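Cable snag halts garment-folding trial at Dorham

Recording for the Skaka folding set was stopped in September after the hand-mounted units lost sync with each other in the middle of a shirt sequence. The fault was traced to a strained cable between the wrist strap and the display box. Gadis, which runs the Dorham site, reported no injury and no damage to the grippers.

According to the fault report, the left unit began dropping position data at 10:20 a.m. The display continued to show a normal status, and the operator kept folding. The gap was found when the session files were checked and 465 samples were missing from one side.

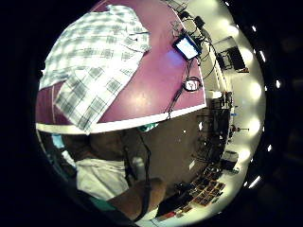

Cause

Fidelina Bermúdez, the test engineer on the Dorham site, attributes the loss to a connector that had been pulled partly out of its socket. The cables at this station share the tabletop with the cloth, and a wide fold can drag on them. "The plug still made contact on power but not on data," she wrote in the report. "The software treated that as a healthy unit."
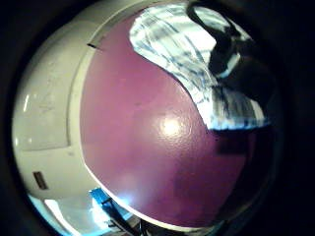 A second fault entry concerns tracking. The Mirzaei software follows visual features near the gripper, and its confidence score fell each time a unit came in low over the work surface. The purple top is glossy and throws back a hard white glare spot, which the software can take for a fixed point although it moves with the viewer. Bermúdez rates this as a minor fault – it degrades the data but does not stop a session. A matte cover is on order.

Elfriede Ostermann, who handles equipment safety for Gadis, has classed the cable as a snag hazard. An operator wearing two tethered units cannot easily free one hand with the other, and a sharp pull could bring the display box down.

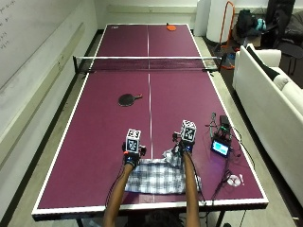
Her interim rules took effect the same afternoon. Cables must be clipped at the forearm with enough slack for a full reach, and the connectors are to be checked every 20 minutes. Version 2 of the status screen will raise an alarm when either unit stops sending data for 10 seconds. Recording resumes once both stations have passed a pull test.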